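# Fruit on the break table keeps going bad — put it in a tray or leave it loose?

**Posted by Wendelin Lüthi**, Mar 24, 2024, in Kitchen & Pantry

I have inherited the office fruit. I don't remember agreeing to this, but I was the last person to complain about it, and in our building that counts as an application.

We get a delivery every week from a little grocer called Calloway. It's good fruit when it arrives. Bananas, apples, whatever else they felt like putting in, and now and then a vegetable that has clearly wandered over from somebody else's order. It goes into a big deep bowl (a Plodano, a retirement gift the retiree left behind), and by Thursday the bottom of that bowl is a crime.

What I'd like to know:

Is a flat tray really any better than a bowl, or does it only let me see the damage sooner?

Do bananas have to live by themselves? I've heard this from my mother and from a man at the bus stop, and they disagreed.

What do I do with the things that don't fit? I have a tray in mind, low sides, and I can already tell the larger fruit will end up lying next to it like people who missed the boat.

I have roughly $8 to spend and no fridge space. The fridge is full of salad dressing.

---

**Yanling Qiu**

Get a tray. Bowls are for paintings.

Bananas separate. Wash everything when it comes in so people don't have an excuse.

---

**Jong-dae Ko**

Respectfully, don't wash everything when it comes in. Water sits around the stem and under the leafy bits and you've made a little spa for mold. Wash it when you eat it. Put up a sign if you have to. Your coworkers will ignore the sign, but they're adults and it's their fruit.

On tray versus bowl I'm with Yanling. I set out the fruit for 145 people at my last job (Ellum, the warehouse side) and what kills fruit in a bowl is other fruit. The stuff underneath bruises from the weight, then it gets soft, then it leaks, and then somebody reaches in for an apple and writes an email. One layer deep and you can see all of it. Yes, you'll see the damage sooner. I'd call that the point of the tray.

The bus stop man may have been right, depending on what he said. Bananas give off ethylene gas as they ripen and it hurries along their neighbors. Apples give it off too, and plenty of it. So a banana and an apple side by side are egging each other on. If the whole lot gets eaten in 2 days it doesn't matter one bit. If your bananas are still there at the end of the week, move them, or order fewer bananas.

Depth: low sides, just enough to stop an apple rolling away. You don't need a lid. A lid traps the gas and also makes people think the fruit belongs to somebody.

---

**Xiaoqing Yin**

I'll take the part about things that don't fit, as it's the only part I have strong feelings about.

Mine is a plain black tray, shallow, no handles. I bought it in July after our own bowl period, which I don't discuss. The first thing I learned is that a banana takes up far more tray than it deserves. Stand it lengthwise along one side, with the curve bowing out toward the wall, and you get the other half back for round things. Lay it across the middle and you own a banana tray.

Apples go in the corners. They can't roll anywhere from a corner, or at least they have to think about it first.

Anything long or heavy I put in before the small stuff. When I do it last, it ends up propped against the outside of the rim, and then it stays there for days because everybody assumes it's been placed. Eggplant doesn't go in at all. It isn't a snack, whatever the delivery says, and at our table it's always the last thing left out on the surface while people make up their minds about it. Give it to whoever cooks. 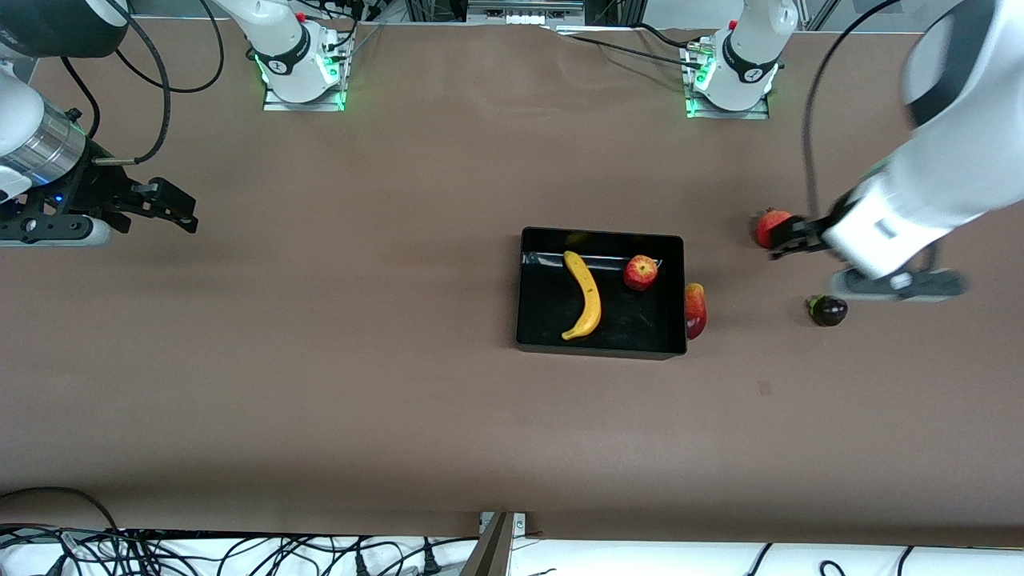
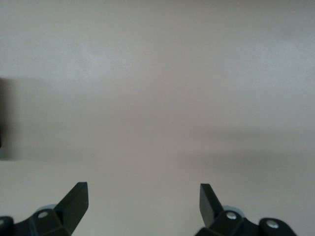 The other half of the job is the table. Clear it completely before the new delivery lands and wipe the spot under the tray, including the back, where juice goes to retire. I do this with a damp cloth and then a dry one. If you set a tray down on a wet table, it sticks a little, and the next person to slide it launches an apple.

Old fruit goes on top of the new fruit, or in front if you've only got the one layer. I used to put the fresh ones in front because they looked nicer, and the result was that the same sad apple was with us for most of a month. I grew fond of it, but it wasn't a system.

As for your money, look in the baking aisle or at a thrift store. Ritance on the ring road had trays when I was there, though they also had a bin of single shoes, so set your expectations. Take a banana with you to check the length. The staff won't ask.

---

**Wendelin Lüthi**

Thank you all. Ordering fewer bananas had not crossed my mind in 2 years of bananas.

I've moved the bowl to the top of the cabinet and I'm going tray shopping on my lunch break. Jong-dae, the bus stop man said apples. My mother said only pears, and I'll be choosing my moment to bring that up with her. The eggplant has gone to Baoshan Zheng in accounts, who said "oh" and took it home.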